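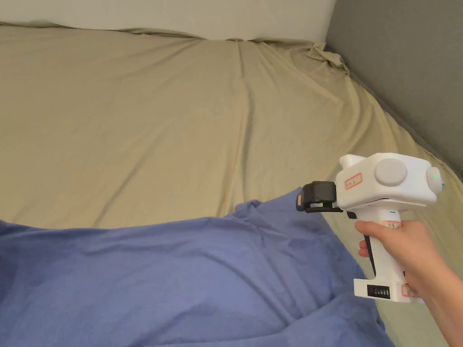 Tuesday, bed by the grey wall. Beige fitted sheet, blue blanket still all over the place.

Bedding day at Grostesgate again, and I started late, so this is going in as I go along. Kettle on at quarter past nine, first corner on the mattress not long after. The room's lovely in the morning and I really should stop saving this job for the afternoon!

First thing to write down is the Stustia fitted sheet, as I said last time I'd give it a fair go and I have. The pocket is deep enough on paper. On the mattress it's another matter – get the two head corners on nicely and the foot corners fight you, get the foot done and a head corner rides up in a little bunch. I had three goes. What worked best was opposite corners first (top right, bottom left), then the other pair, then running both palms outwards from the middle. The long slanting creases stay in whatever I do with my hands. I'm fairly sure they're from how I folded it, because I folded it badly and shoved it under the towels for a fortnight.

Washed at 65 last time, by the way, which was a mistake. Label says lower. I don't think it has shrunk but it feels a bit boardy, and I'd like to see it after a cooler wash before I blame Stustia for anything. If anyone gets to the machine before me, please go lower and leave the softener out.

Second thing, the blue. I do love this colour, it's the only cheerful thing in the room. Against the beige it goes almost lavender in some lights and nearly denim in others, and I've given up writing down a proper colour name for it, so in this book it's just "the blue". The Tokarz blanket behaves beautifully once it's flat but it hates being dragged. Pull it up from the foot by one hand and you get a ridge along the top edge every time. Better to fold it in half lengthways on the bed, line the fold up with the middle of the mattress and open it out one side at a time. It took me 29 seconds that way on the third try, and I wasn't rushing (first try I didn't time, I was on the phone).

Iron: no. I know somebody will ask. I tried a patch with the steamer from the cupboard and gained a damp patch.

Stopped for tea and the end of the lemon cake. Back at it by eleven.
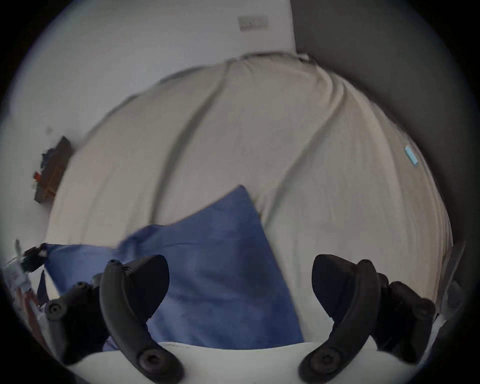 Bedding book no. 3, page 15

Creases, continued. Looking at the beige all puffed up like that, with the big folds sweeping down it, you'd think there was a cushion stuffed in each section. It does divide itself into great soft lumps. I rather like it, but it won't do for a made bed, and the fix is the boring one: hold two corners, shake, let it drop, walk round, do the other end. Shaking from one end only pushes all the fullness up to the wall, where it gathers along the top in a sort of frill.

There's a small light-blue oblong on the right-hand side as well, tag or sticky note sort of size. Must remember to check the bedding over for bits and pieces before it goes in the wash. I've had a paper note go through a whole cycle here and was picking it off the towels for days.

Pillow placing. I tried it on the slant with one corner pointing up the bed and it looks quite smart, a bit boarding-house if I'm being mean. The cover is too roomy for it though and the spare bit trails out at the side. Tuck the spare end inside, or swap to the Worari cover in the second drawer, which is shorter. I haven't tried the Worari on this pillow yet and the zip was sticky when I last used it. Candle wax on the teeth?

Smoothing order, for whoever does it next:
Fitted sheet on by opposite corners, palms out from the middle.
Shake the beige top from both ends and leave it a minute to settle.
Blue last, folded lengthways, opened one side at a time.
Pillow after everything, spare cover tucked in.

Still to do: cooler wash for the Stustia, wax for the zip, and find a better shelf than the one under the towels. Also we're out of pegs again – I've put them on the list by the door, together with teabags.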